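Gendley Food Service Supply
Home > Serving > Trays > Flat Trays

Zondutero Serving Tray, Cream
Item 4000
Sold singly or by the case of 50

Overview
Specs
Care
Ordering
Customer Notes

Overview

The Zondutero is a flat rectangular serving tray made of molded plastic. It comes in one color, an off-white that the maker calls Cream. The corners are rounded and there is a low raised rim on all four sides. It has no handles, no compartments and no feet. The bottom sits flat on the counter.

We have carried this tray since we dropped the old Pakzad tray, and it now outsells the other flat trays on our list. Most of it goes to small cafes, church kitchens, school break rooms and home care agencies. People buy it for short carries: a drink and a cup, a bowl of soup, a plate of toast, a set of medications with a glass of water. For full cafeteria meals with five or six items you will want the compartment tray on the next page.

The rim is low. It will stop a cup that slides and it will hold a small spill, but it will not hold a whole drink if the carton goes over. Buyers coming from the Pakzad tray should know this before ordering, as the Pakzad had a wall you could hook your fingers under. With the Zondutero you lift from underneath, or you tip one short side up with a thumb and slide your hand in. It takes a day to get used to. The advantage is that you can pour into a cup that is standing on the tray without knocking the carton or your wrist against the side, and you can wipe it in one pass.

Specs

Brand: Zondutero
Item: 4000
Shape: Rectangular, rounded corners
Color: Cream
Material: Plastic, molded in one piece
Rim: Low, raised, all four sides
Handles: None
Weight: 592 g
Surface: Smooth, no texture
Printing: Small gray text near one edge
Stacks: Yes
Dishwasher: Yes, top rack or commercial rack
Microwave: No
Oven: No
Case quantity: 50

The weight is for one tray, without the paper sleeve.

About the printing

Each tray has a little gray print on the top face, close to the rim. It is faint and small. Some customers like to keep that side away from the person being served, and some use it to tell which way around the tray goes in the rack. The print wears with washing. A worn print does not mean the tray needs replacing.

We do not print logos on this tray. If you need a name or a room number on it, use a dishwasher-safe label on the underside. Labels on the top face collect crumbs along the edges and peel up at the corners.

What it is like to use

The surface is smooth, and things slide on it. A carton with a flat base stays put if you walk at a normal pace. A light plastic cup with nothing in it will move when you turn a corner. There are three ways people deal with this. One is to fill the cup before carrying, which gives it some weight. Another is to set the cup up against the carton. The third is a paper liner. We sell liners that fit (see Ordering). A damp folded paper towel does the same job for less money.

Put the heavy item toward you and a bit to one side, over the hand that carries. A full carton in the far corner makes the tray nose down, and since there is no handle you have to hold it level from below. With one hand under the middle, most people can carry a carton and a cup without thinking about it. With two cartons, use both hands.

On a table the tray does not rock. We check a few from every delivery on the counter at the shop, and trays with a warped base go back. If you get one that rocks, let us know and we will swap it.

Clear cups are hard to see against the cream. This comes up enough that it is worth saying here. On a dark tray a clear cup shows up well. On this one it nearly disappears under overhead light, and people with low vision may reach past it. For that kind of service we suggest a colored cup. The Utetti tumbler in green or dark blue is the one we usually send along. Clear cups are fine for general use, and if you are pouring something with color to it, such as juice, the problem goes away once the cup is full.

Dark spills show up quickly on the cream, and for many kitchens that is the reason to choose it. Coffee, grape juice and tomato sauce all show right away, so a dirty tray does not go back out by mistake.

Pouring practice

A fair number of these trays go to occupational therapy rooms and to preschools, where they are used for pouring practice. The usual setup is one carton with a screw cap and one cup. The tray marks out the work area, and whatever misses the cup stays inside the rim as long as it is a small amount.

Mitra Bagheri ordered a case for her day program in December and sent us the steps she uses. She said we could put them up.

1. Wipe the table and the bottom of the tray, and set the tray down flat.
2. Put the carton at the back of the tray.
3. Put the cup in front of the carton.
4. Loosen the cap once beforehand if the carton is new. The first turn takes the most strength.
5. Take the cap all the way off and lay it on the tray, top side down.
6. Hold the cup with one hand and pour with the other.
7. Stop at half. Set the carton back in its place before picking up the cup.
8. Put the cap back on.

She adds that water is best for the first few weeks, and that a carton that is one third full is easier to control than a full one. She rinses out used cartons and refills them. A carton with a slanted top pours away from the hand and is easier to aim than one with a flat top.

Care

Wash by hand in warm water with ordinary dish soap, or run it through the dishwasher. At home, use the top rack. In a commercial machine, stand the trays on edge in a tray rack with one slot open between each pair.

Do not use steel wool or powdered cleanser. Both will dull the surface, and a dull surface stains faster. For coffee or tea stains, lay a cloth soaked in baking soda and water over the spot for a few minutes and wipe it off.

Do not put a hot pan on it. A mug of coffee is fine. A pan from the stove will leave a mark, and the mark does not come out.

Dry before stacking. Wet trays stick together, and pulling them apart is how most of the rims get chipped. If you have no drying rack, stand them on edge in a row and give them half an hour.

Do not cut on it. It is not a cutting board and knife lines will hold dirt.

Storage

The trays stack with the rims resting on each other. We keep ours in stacks on a low shelf. A tall stack is stable on a flat shelf but slides on a cart, so put a strap around it or set it in a bin if you are wheeling it. Keep the trays out of direct sun. Cream plastic left in a window will yellow, and the top tray in the stack goes first.

Ordering

Single trays ship in a paper sleeve. A case is 50 trays in one carton, with a sheet of paper between each tray. Mixed cases are not available. We can break a case for local pickup if you call ahead.

Orders of 200 trays or more ship by freight. Please tell us if you have no loading dock. The truck needs a lift gate in that case, and we have to book it when the order is placed.

Related items:
Paper tray liners, white, to fit item 4000
Utetti tumbler, green
Utetti tumbler, dark blue
Utetti tumbler, clear
Tray rack, commercial
Tray cart

Returns: Unused trays can come back within 30 days. Trays that arrive cracked, chipped or warped are replaced at no charge. Send us a picture of the damage and keep the packing until you hear from us.

Customer Notes

"Bought two to see if the low rim would bother us. It did for the first morning. Ordered a case after that. They wipe down a lot faster than what we had."

"Good tray. Wish it came in a second color so I could keep the allergy meals separate. For now we put tape on the bottom."

"Slippery when new. A liner fixes it. Four stars."

"I use it on my kitchen table for my dad's breakfast. Orange juice, a cup, his pills in a dish. It fits on the table and still leaves room for the newspaper."

"The gray print came off one of mine after a few months. I don't mind, but it should be in the description." (Gendley: It is now. Thank you.)

Questions about this item go to Kittipong Pongsiri at the order desk. He can also send a single sample tray to schools and care programs that are thinking about a full case. Samples do not need to be returned.

Page updated Jun 14, 2020. Price and stock are confirmed when we process your order. The Pakzad tray is out of production, and we have no remaining stock or spare lids for it. 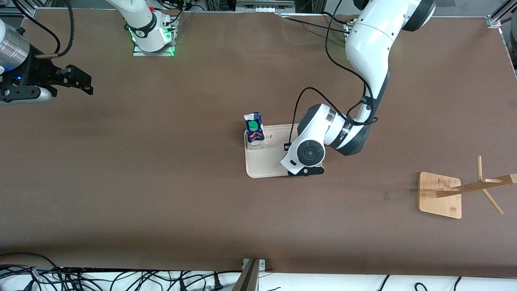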